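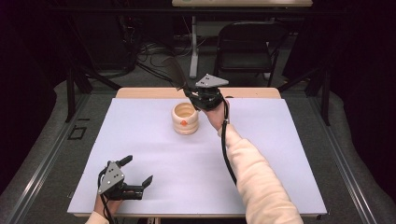 Hurnholm's kitchen swap is coming back in April, and I'm more excited than a grown adult with a full cupboard should be!

The word went up on the library noticeboard on Tue 14 March. The swap will run over two days this time, in the old drill hall on Ganden Street, and the doors open at nine both mornings. You bring your clean, unchipped cups, bowls, jars and egg holders, you get a paper token for each one, and you take home whatever your tokens will buy. Last year 223 pieces changed hands, and I'm afraid a fair few of them ended up at my place.

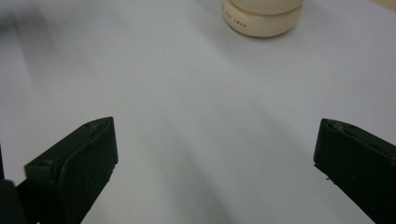

Pale tabletop, soft grey shadows.

There are a few changes. Pots and pans are out (they took up half the hall and most of them went home again with the people who brought them), and so is anything with a plug. Glass is fine if it's wrapped. The limit is now four tokens a person on the first morning, which I grumbled about until I remembered the queue last April going right past the bakery and around the corner. On the second day there's no limit at all, so that's when I'd go if you're doing a proper clear-out.

The hall can hold up to 200 people, and they'll be letting us in a bit at a time if it gets busy. Bring a coat – the heating in there has its own ideas. 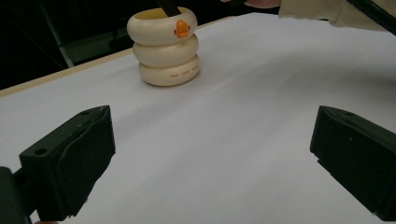 Three rings high, with a pale yellow inside: a cream duck with an open top.

The Vasiliauskas bakery is doing tea and poppyseed rolls by the side door, and Curkivness, the secondhand shop on the hill, will pick up the leftovers when it all wraps up. I asked in there if they'd like my big brown teapot early and was told, very kindly, that they already have plenty of teapots.

Parking behind the hall is closed for the drain work, so you'll want the school lot or the number two bus, which stops nearly at the door. Entry is free and kids are welcome, though they'll need to stay with a grown-up near the glass tables. Drop-off starts the afternoon before, from three until six, and you'll get your tokens then.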